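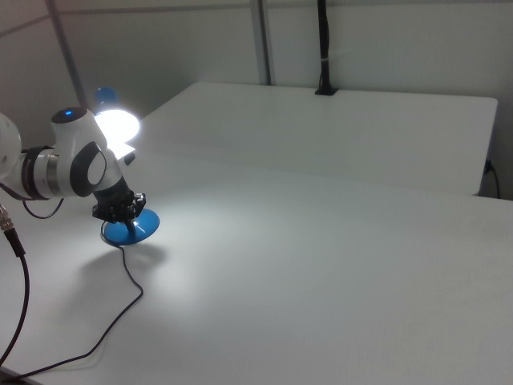 A robot arm and a lit lamp at the Stirkberg workspace.

The Clukine Project is a student robotics project based in Stirkberg. It was started by Ylva Lindholm, a teacher of automation, and is open to students in their final 2 years of school.

Students work in pairs and program a robot arm to handle household objects on a tabletop. The class meets on Thursday afternoons and has 16 places. Most of the first term is spent on gripper control and safe stopping.

The project ends in June with a contest against a team from Rerkow. Each pair is scored out of 100 for accuracy and time. The highest score so far is 81, set by a Stirkberg pair in the lamp task. The winning pair receives the Akande Cup, which is kept at their school until the following year.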